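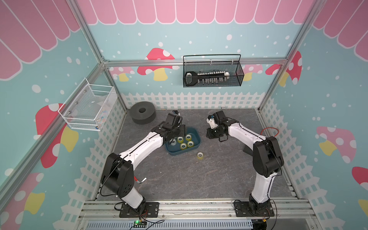
Exporters report weaker orders as freight costs bite, Markton survey finds

Export orders at small and mid-sized manufacturers fell again in the latest quarter, according to the trade survey released on Monday by business research firm Markton. It is the second fall in a row and leaves the export orders index at its lowest level since the survey moved to its present form.

Of the firms that replied, 14 per cent said overseas sales had grown over the quarter. Half reported no change and the rest reported a decline. Domestic orders held up better, with food processors and makers of building products both recording small gains.

Freight was the most common complaint. Firms shipping less than a full container said they were paying more per pallet than they had budgeted for, and several had pushed back deliveries until they could fill a load. Exchange rates came next. A softer dollar has helped some sellers on price, but those who bring in parts or packaging say the benefit is mostly used up by the time goods leave the factory.

"Firms have work on the books, but the margin on export jobs is thin and they are being careful about taking on more of it," Markton said in its summary of the results. "We see little sign of a turnaround before the middle of the year."

The survey takes in 3000 businesses with fewer than 50 employees each, along with a smaller group of larger firms whose answers are reported separately. Larger exporters were more upbeat, and most expect overseas sales to be steady for the next 6 months.

Hiring plans were little changed. Few firms expect to cut jobs, although many said they would not replace staff who leave. Spending on new equipment was flat, and plans for new buildings were down.

Results differed by region. Ginard recorded the sharpest drop in export orders, a result Markton linked to slower demand for machined parts. Nassar was the only region to post a rise – its second this financial year – on the back of stronger sales of packaged foods.

The survey was carried out in April with support from Pletidis, which provides trade credit insurance to exporters. Pletidis had no part in choosing the questions or preparing the results.

The full report, including tables by industry and region, is available on the Markton website. Media copies can be requested from the Markton press office during business hours.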